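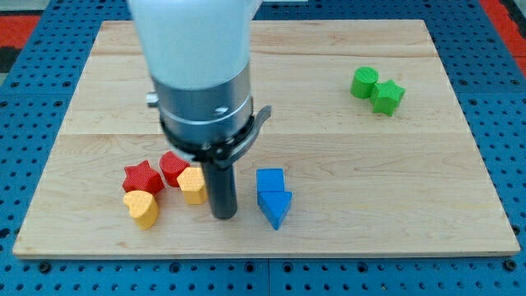
When I came to the workshop of Raltasby in August, the first thing I was given was a block to hold. It was lighter than I had expected, and a little rough on one side. The woman who designs the shapes for this small firm put it into my palm without a word and waited until I had turned it over a few times. She likes to begin with the hand, she told me afterwards, and to leave the explanation for the tea. The shapes themselves are familiar to anybody who has been a child: a red star, a yellow heart, a yellow pentagon, a red cylinder, a blue square, and a blue arrow with a clear point. On a board of pale maple they look very cheerful, and one wants to move them.

We sat at the end of a long bench, near the window. She had 15 years in a furniture factory behind her before she came to toys, and she still speaks about a block in the same way as another person speaks about a wardrobe.

"A block must stand," she said. "This is the first question. A cylinder stands easily, everybody is happy with it. The heart was difficult. If you draw a nice heart on paper and you cut it, it falls over when the child puts it upright. We made it again and again until it had enough weight low down."

I asked how many times.

"I did not want to know. My colleague kept the old ones in a box, and the box became full."

The set has the name Curnico, which was the name of her grandmother's street, or nearly so; the spelling was changed when the labels were printed and they decided to keep it. The first edition was 1,000 sets. Of these, 229 came back in the first winter, and the reason was the paint of the star, which was too thick at the inner corners and cracked there. She tells this story calmly. Every family received a new star by post, and some sent a photograph of the old one still in use.

What interested me most was the surface. The red and yellow pieces have a fine, slightly pitted texture, while the blue ones are smoother and more matte. I had thought it was an accident of production, but she shook her head.

"We wanted that a child can feel a difference before he can say the name of a colour. When you put your hand in the bag, you know already if it is a blue one. Small children find this very serious. They take out the piece slowly, and if they were right they look at you."

And the arrow? It is the only piece in the set which tells you to go somewhere.

"Yes, and there was a discussion about it. A teacher said to me that an arrow is not a shape, it is a sign. She was perhaps correct. But we gave the set to a nursery in Bastine, and the arrow was always the first to disappear. It was in pockets, it was under the carpet. One boy used it as the roof of a house, then as a fish. So I kept it."

The board was added later. In the beginning the blocks were sold in a cotton bag only, and parents wrote that the pieces were sliding on the carpet or falling over on a blanket. The maple comes from Benjelloun, a wood yard one hour away by van, where they choose the long planks and join them side by side. She showed me how she passes her thumb across a joint to check it. If she can feel the line, the board goes back. I tried it too, on three boards, and I could feel nothing on any of them, but she put one aside.

I wanted to know if the children use the board as it was planned.

"No," she said, and laughed. "They put it on two chairs and it is a bridge. Or they put it on the sofa and everything slides down. I have seen it used as a tray for real bread. It is good wood, it can be washed with a damp cloth, but please do not leave it in the sink."

I asked her also about new shapes, as customers write to her often on this subject. There is a wish for a moon, and for animals. She has drawn a moon already and does not like it, for the points are thin and a thin point breaks. An animal she will not make. A cat is always a cat, she explained, and with the pentagon a child has still to decide.

The set costs 91 euros with the board, and I told her that some people would find this expensive. She agreed that it is a lot of money. The blocks alone can be bought in the bag for less, and single pieces can be ordered when one is lost. The most ordered is the arrow. The second is the heart, and she believes that not all of those were lost.

The workshop is open to visitors on Sunday afternoon, from two o'clock. It is better to ring before you come, as the bell at the street door does not always work.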